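4.2 Sizing a bangle with the Keston mandrel

1. Slide the bangle down until it stops. Don't push.

2. Read the line at the middle of the band. The printed chart claims to cover every wrist. We doubt it.

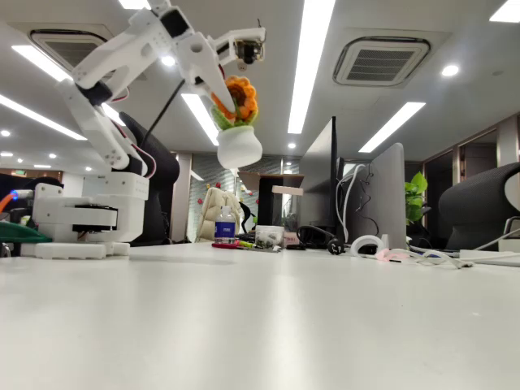

3. Turn the bangle end for end and read again. If the two readings differ by more than 2 mm, use the smaller.

Note: "One size fits most" on a seller's tag is not a measurement.

CAUTION: Never force a hinged bangle. The clasp pin will bend, whatever the maker says about its strength.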